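What I Changed About My Leader Setup This Year
4th August

I spent most of February at the bench tying leaders, and by now I've fished them long enough to say which ones I'm keeping.

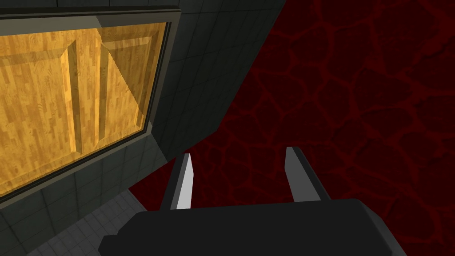 For years I bought tapered leaders in packs and cut them back every time I changed a fly. By the end of a morning the nine foot leader was closer to seven and the tip was thick enough to tow a boat. I'd tie on a new tippet, usually with a bad knot because I was standing in the water with cold hands, and then wonder why the fly landed in a heap.

The change is simple. I now put a small metal tippet ring on the end of the tapered section before I leave the house. The ring is two millimeters across and weighs next to nothing. From the ring I tie whatever tippet I need, and when that gets short I replace the tippet and leave the leader alone. I'm still on the same leader I started the season with, and it has done 48 trips. The butt section has some wear near the loop, so I'll probably retire it before fall.

I do most of my fishing on the Sang, on the stretch below the Esholm bridge. It is not big water. You can wade across most of it in summer, and the fish sit in slots along the far bank where the alders hang over. A long leader is a nuisance in there. I tried twelve feet for the first few weeks and lost a lot of flies to the branches. I went down to seven and a half feet to the ring and then two and a half feet of tippet, and that has been about right for everything except flat pools.

For the flat pools I add length after the ring only. Four feet of 5X is enough. If the fish are still turning away I go to 6X, but I don't like it. I've broken off two decent trout on 6X this year and both times it was my fault for leaning on them near the net.

Knots. I use a clinch knot to the ring, five turns, and wet it before pulling it down. I know there are stronger ones. I can tie a clinch without looking at it, so that's the one that gets tied properly when the light is going. At the fly I use the same knot. If a knot looks wrong I cut it off and start again. I used to let the ugly ones go and hope.

The one place the ring let me down was on Zidanard Lake. I was fishing from a float tube with a sinking line and a pair of wet flies, and the ring kept picking up weed. Every few casts I had to strip in and clean it. I went back to a plain level leader there, nine feet of 8 pound straight through with one dropper, and it worked better. Stillwater fish didn't seem to care about taper at all when the line was under the surface.

I also tried a furled leader, a Zellen, in the five foot size. It turned over beautifully in a light wind. It also held water and threw a fine spray over the fish on every false cast, which in low clear water is not what you want. I tried greasing it and that helped for maybe an hour. I'd use it again on a windy day with a bushy dry fly, but it has mostly stayed in the bag.

I keep a notebook, so I can give some numbers. Up to last night I've landed 154 fish from the Sang on the ring setup, nearly all of them under twelve inches. I don't have a good count from other years to set against that, and the water has been kinder this summer than last, so I wouldn't read much into it. What I can say is that I've bought one pack of leaders since spring when I'd normally be on my fourth.

A few practical things if you want to try it. Leave the rings on the little clip they come on until the knot is tied. Slide one off loose over a carpet and it's gone. Tie the leader to the ring while it's still on the clip, pull it tight, then open the clip and let it off. Do this at a table with a good lamp. Carry a couple of spare rings already knotted to a foot of heavy mono, so if you lose one on the river you can join mono to mono with a blood knot and keep fishing.

Check the leader side of the ring every few trips by running it between your fingers. If you feel a rough spot, cut and retie. You lose an inch or so, and that's fine.

Next I want to see how the same leader does with a small weighted nymph under a dry. I've only done it twice so far and the tangles were bad both times. I think I had the dropper too long. I'll try it at eighteen inches when the river comes up a bit.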